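Lultham schools try out a later start for ninth graders

November 17, 2025

I have sat through a lot of school board meetings in Lultham, and I can't remember one where the public comment line went out the door and down past the trophy case. That's how it was this week when the board voted to keep the later start for ninth graders going through spring.

Quick catch-up if you missed it. Since September, freshmen at Magbanua High have been starting first period at nine, while everybody else still comes in at the old time. The idea was to give kids who just left middle school a little more sleep and a softer landing (my own daughter would call it "the only good thing about being a freshman"). They use the same building, the same cafeteria and mostly the same teachers, but they have their own bell.

Sevim Bozkurt, the assistant principal running the pilot, gave the board her numbers. More than 100 families sent back the fall survey, and first-period tardies for ninth grade are down compared with last year. She was careful about grades. One marking period isn't much to go on, she told them, and she'd like to see a whole year before anyone talks about test scores. I appreciated that! We've all heard a presentation or two where a new program fixed everything by Halloween.

The money part was smaller than I expected. The district has spent $3,440 on it so far, and nearly all of that is the extra bus run out to Rollum. That run was also the sore spot of the night. Parents out there say the second bus comes late at least once a week, and a few have gone back to driving. One dad pointed out that a nine o'clock start is no help to him when he has to be at work in Clollport by eight, so his son gets dropped off early and sits in the library anyway. The library is open and a staff member is in there, but still, you could tell he was tired of the whole thing.

I get it. My mornings have changed too, and we're still working out the routine. There's more time for breakfast and, somehow, just as much hunting for shoes.
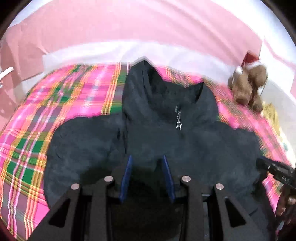
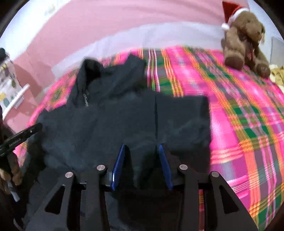
Jacket on the bed, plaid blanket weather.

What happens next

The board voted 6 to 1 to continue, with two conditions. The transportation office has to come back with a fix for the Rollum bus before winter break, and the school has to post a clear drop-off plan for kids who arrive early. Right now that information is on a flyer that went home in September, and I would bet good money most of those are still at the bottom of backpacks.

Bozkurt also wants to hear from students this time, so a short survey will go out in advisory period. Parents get a second one by email. If yours went to spam like mine did, the front office can send it again.

There was some talk of adding tenth graders next fall, but the board didn't take that up. Band and sports families had plenty to say about it in the hallway afterward, mainly about practice running late, and I expect we'll be hearing from them at the next meeting.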